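Can it tidy up yet? A look at machines and household chores

Every so often a reader writes in to ask when they can stop putting the shopping away. We had a fair few of those letters after the July issue, which ran a page on robot lawnmowers, so this item is an attempt at a straight answer.

The short version is that machines are good at chores that happen on a flat surface with few surprises. Vacuuming is the obvious one. Mowing is another, as long as the lawn has a clear border and the cat stays off it. Dishwashers and washing machines have been with us so long that we no longer think of them as automation, but they only do the middle part of the job. Someone still has to load them, empty them and find the missing sock.

Picking things up is where it gets hard. A factory arm can lift the same metal part all day from the same spot. Give it a mixed box of wrapped snacks and the job changes with every item. One packet is stiff with a flat seam, the next is half air and folds when you pinch it. Shiny foil throws light back at the cameras. Packets lie across each other, so moving one shifts its neighbours.

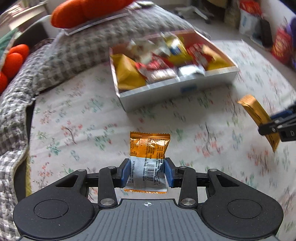

Llinos Gethin has spent two years on this kind of work at Kiletti, where her group looks at small sorting jobs in homes and corner shops. She told us that the grip itself is seldom the main trouble. Two soft pads will hold most light things if they close in the right place and with the right force. Choosing the place is the slow part, and so is knowing when to let go.

"People do it without looking," she said. "They feel the packet start to slip and squeeze a bit more. We have to teach every bit of that from examples, and we need a lot of examples."

A lot, in this case, means a person doing the chore by hand with a gripper while the movement is recorded. Her group's last round used 1000 recordings of packets being moved in and out of boxes. Of those, 943 were good enough to keep. The rest were thrown out, mostly for blurred pictures or a fumbled start.

When the trained arm was then given the same job on its own, it got through 81 per cent of its attempts without dropping or crushing anything. That was with snack packets it had met before. With new ones the score fell, and Gethin did not want to put a figure on it until the tests have been repeated.

Soft furnishings make matters worse. A bed or a sofa gives way when something presses on it, so a packet can sink just as the fingers arrive. Patterned cloth can also confuse the software about where an object ends. A bare worktop is much kinder.

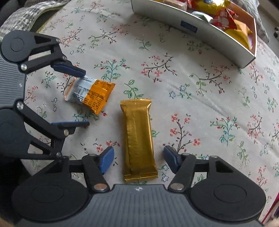 A gold-wrapped bar and an orange and white packet on flowered fabric, with the grippers open.

Shops may see some of this before homes do. Katona, which fits out small grocers, is trying an arm that refills one shelf of boxed goods overnight. Boxes are easier than bags, and with the shop shut there are no customers to work round. Staff still check the shelf in the morning. Kellano has a similar trial in its own stockroom, with a person standing by.

For the home, we found nothing on sale that we would tell a reader to save up for. The Janell, shown to the trade last year, can carry a tray from one room to another and will stop if a child steps in front of it. It can't fill the tray. Laundry folding is still slow, and we have yet to see a machine change a duvet cover.

Gethin expects single jobs to arrive one at a time, starting with putting toys or packets into a box and leaving them there. She would not give a year. Her own vacuum cleaner, she said, has to be rescued from under the sideboard most evenings.

If you have a household machine that earns its keep, or one that went back to the shop, write and tell us which it was and what you wanted it to do. We will print a selection in the next issue.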